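The Drollano Method

Venla Hyvönen entered the shake at 06:40: 5 grams cocoa, 3 ice cubes, skimmed milk to the line. She ran the blender for 40 seconds, stopped it, scraped down the sides and ran it again. The Gandura diary had a column for hunger before and a column for hunger after. She filled in the first and left the second open.

Her daily allowance at Gruserholm had been set at 1735 calories. The clinic sheet permitted one substitution per meal, provided it was recorded before eating. Drollano powder counted as a substitution. Cream did not – cream had its own page.

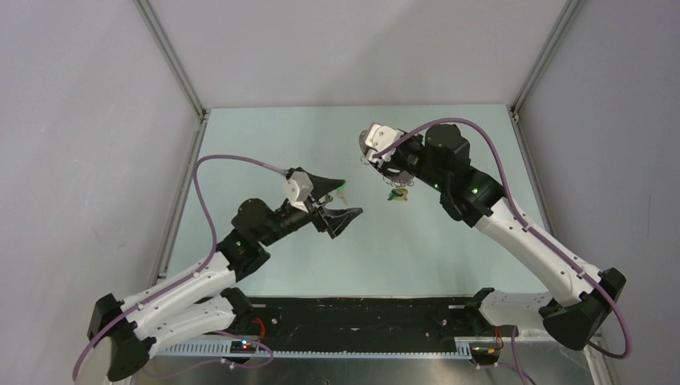 Second Week

The texture failed. Large ice left lumps, and crushed ice melted before the powder had taken up. She changed the order: milk, powder, ice, then a pinch of salt. The result held its foam until she had finished the glass. She wrote the order in the margin and underlined salt.

At the evening meeting the members read out their entries in turn. Hers took less time than most. She gave the quantities, the blending time and the score, which was a four. She did not mention the bar of Rowlands in the coat cupboard, still sealed, which she had moved twice that week to a higher shelf.

The leader asked whether the drink had replaced the chocolate or only delayed it. Venla looked at the column headings. Neither covered the case.
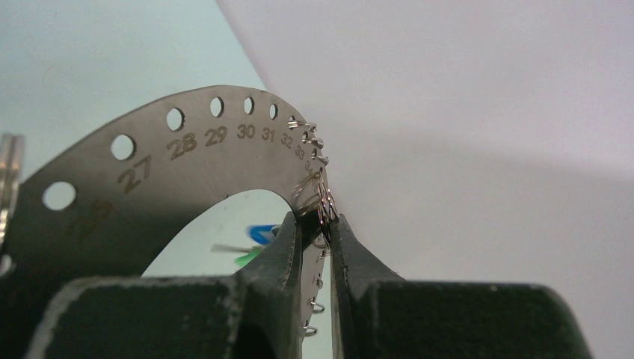 Delayed, said a voice from the back row, and what was wrong with that? Mine has been delayed since December, and I still have the shake every night, with the salt.

Venla turned to a clean page and ruled a third column. She headed it Later, and under it, in pencil, she put the time.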